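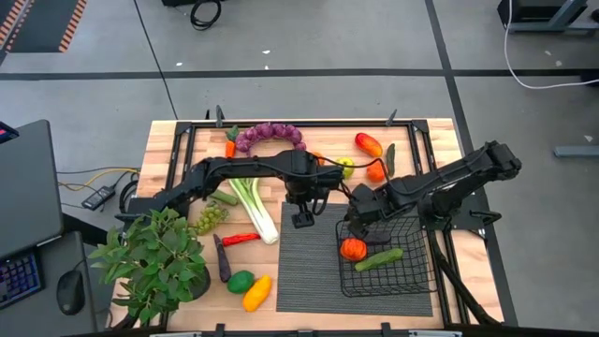 Play food and table check, October
Checked by me (Vandana), 184 Vidholm room, just before 3 pm

Tabletop, butcher block: OK. I ran my palm along the grain looking for splinters and didn't find any. Love this table!

Black rails and edge strip: OK. Gave the rails a good wiggle. The far one is fine, brackets included.

Wire basket: WATCH. No sharp ends yet, but the mesh is the bit I'd keep an eye on (little fingers go straight for it). Thắng Ung, could you feel round the rim again next month?

Grey placemat: OK. Lies flat, no curled corners. Shake the crumbs out before it goes back under the basket, please.

Grapes, purple and green: WATCH. I tugged both bunches and nothing came off, but if one ever does, the whole bunch goes in the bin.

Carrot, peppers, cucumbers, bok choy, apple, tomato: OK. Colour's holding up nicely. Wiped with the mild soap, not the lemon spray, which left everything tacky last time.

Carpet tiles: OK. One corner near the door was lifting, so I've pressed it down and told Prasolum.

Still to do: new labels for the storage tubs.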